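Why pressed powders break: binder, fill and press force
Speaker notes, Spyros Nikolovski
7 min read
106 shares

Slide 1. Title

Leave it up while people sit down. Mention that the slides have fewer words than these notes and that the notes go on the site afterwards. Phones off. Start on time even if the back rows are still filling.

Slide 2. Scope

Pressed face powder and pressed eyeshadow only. Baked product is a different process and I am leaving it out. Loose powder comes up once, as a control. Everything was made on the one bench press, a Gronitz single-cavity, with flat-bottomed aluminium pans. Work done at Zamine on our own formulas. Results from a larger rotary press will differ, mostly because dwell is shorter and the feed is less even.

The question is narrow. A customer opens a compact and the cake is in pieces. Which of our settings put it there?

Slide 3. What a cake is

Filler, pigment, binder, trapped air. Filler here is talc or mica or a blend of the two. Pigment is iron oxide, titanium dioxide, and in the shadows a good deal of pearl. Binder is dry (zinc stearate in our case) plus a small amount of oil or ester. Air is the ingredient that never goes on the batch sheet.

Talc plates slide over one another and lie flat under load. Pearl does the same but the plates are bigger and stiffer, and they spring back when the punch lifts. That recovery is where most of the hairline cracks start. Point at the sketch, left side, then right side.

Slide 4. Binder level

Three levels of wet binder: low, standard, high. Low binder gives good payoff and a soft cake that will not survive the drop test. High binder gives a strong cake that glazes. Glazing is the hard shiny skin that forms where a sponge or finger has been rubbing, after which no colour comes off. Customers call it "hard pan" and usually assume the powder has expired.

Say clearly that glazing has two causes that look identical. One is too much binder at manufacture. The other is skin oil carried back by the applicator. You can separate them on a fresh pan: wipe with a clean dry sponge, same spot, same direction, count the passes. If it glazes with a clean sponge, it is our fault.

Standard level for the talc base was not standard for the pearl base. Obvious in hindsight. Oil absorption of the filler has to be measured for each lot and the binder set from it. We had been carrying one figure across the whole range for years.

Slide 5. Binder type

Zenix is the ester we had in the range already. Kinyua is the silicone blend we trialled against it. Neither name will mean anything outside our building; they are internal project names and I have kept them so the charts match the lab books.

Zenix wets pigment faster and disperses with less time in the blender. Kinyua takes longer and needs spraying in slowly, otherwise you get small oily lumps that press into dark spots. Once it is properly in, the cake has better slip and slightly lower strength. On mica-heavy shades I prefer Kinyua. On mattes I could not justify the extra blending time.

Expect a question on cost. Answer: comparable at the level used, the blending time is the real expense.

Slide 6. Sieving

Sieve after binder addition as well as before. We skipped the second sieve on one series to save a step and had to throw the series out. Agglomerates the size of a pinhead are enough to start a crack, and they show as streaks on the first swipe.

Stainless mesh, brushed through by hand on the bench scale. Do not force the last of it through. What stays on the mesh stays there for a reason and goes in the waste.

Slide 7. Fill weight

Underfilled pans press low and look mean. Overfilled pans take the load at the centre before the edge has packed, and you get a dense middle with a crumbly rim. The rim is where the brush catches and where the fall-out comes from.

Fill by weight, level with a straight edge, tap twice, press. The tapping matters more than I had assumed. Untapped pans showed a soft crescent on whichever side the scoop emptied last. If you remember one bench instruction from this talk, level and tap before the punch comes down.

Slide 8. Press force

Slow down on this one, the chart is crowded.

Horizontal axis is the press setting, in the machine's own units. Gronitz does not label them as pressure and I have not converted them. Vertical axis is drops survived. Settings run from 106 to 400. At 106 the cake can be dented with a fingernail. At 161 it passes for the talc base and fails for the pearl base. At 200 both pass. Between 200 and 400 the talc base gains very little and payoff falls away. At 400 the pearl base gets worse again, with a fault called capping, where the top layer lifts off as a disc.

Pause. People photograph this slide.

Reason for capping: air cannot get out in time, it is compressed under the top layer, and it pushes back when the load is removed. Two remedies. Press in two stages, light then full, so the air has an exit. Or put a cloth between punch and powder, which vents the surface and gives the woven finish a lot of people like. We do both on pearls.

Slide 9. Dwell

Hold at full load for a few seconds on the bench. Longer hold improved the pearl base and did nothing measurable for the talc base. A production line will not give you a few seconds, so treat the bench result as the best case and expect to need a little more binder at scale.

Slide 10. The drop test

Flat drop, closed compact, fixed height, onto a hard surface. Inspect after each drop. Record the first visible crack and the first loss of powder as two separate numbers. Most people record only the second, and then wonder why parcels arrive cracked when the lab report says pass.

Rest the pans overnight before testing. Fresh cakes read stronger than they are. Same operator through a series if it can be arranged, as two people will not agree on what a hairline is.

Corner drops are harsher and closer to what a handbag does, but the scatter is so wide that I stopped reporting them.

Slide 11. The pan and the glue

Easy to forget. A good cake in a badly glued pan will break because the pan flexes. Two dots of adhesive let the base bow between them. A ring or a full coat does not. We chased a binder problem for most of November before somebody peeled a pan out and looked underneath it.

Also check the pan for residual pressing oil. A greasy wall means no grip at the rim and the whole cake can rotate in place.

Slide 12. Repressing at home

This always comes up, so deal with it before questions. Wetting a broken powder with alcohol and pressing it flat again does work in the sense that you get a solid surface. It will be harder than it was, patchy in colour, and the preservative system was never designed around it. For a cheek colour used on dry skin I would do it with my own compact. I would not do it with anything that goes near the eye.

Slide 13. Summary of settings

Talc base: standard binder, Zenix, single press at 161 if the pack is rigid, 200 if it is not. Pearl base: binder set from oil absorption, Kinyua if blending time allows, two-stage press finishing at 200, cloth on. Both bases: sieve twice, tap, rest overnight, full coat of glue.

Slide 14. Not covered

Colour shift under pressure. Deeper shades darken as they compact and the bulk has to be matched in the pressed state. Talc-free bases, where corn starch and silica behave differently enough to need their own series. Humidity in the filling room, which I suspect explains some of the scatter on slide 8 and which we were not logging at the time.

Leave this slide up for questions.

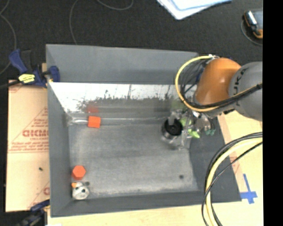

Geelong, Sunday, June 11, 2023

Additions after the session. Slide 8 in the download now has the axis labels in a larger size. On slide 4, the sponge in the glazing check is dry latex-free foam, a new one for each pan. One person asked whether dimethicone-treated talc changes the binder setting. It does, downward, and the treated lots were kept out of all the charts.

Contact | Copyright Zamine | Back to top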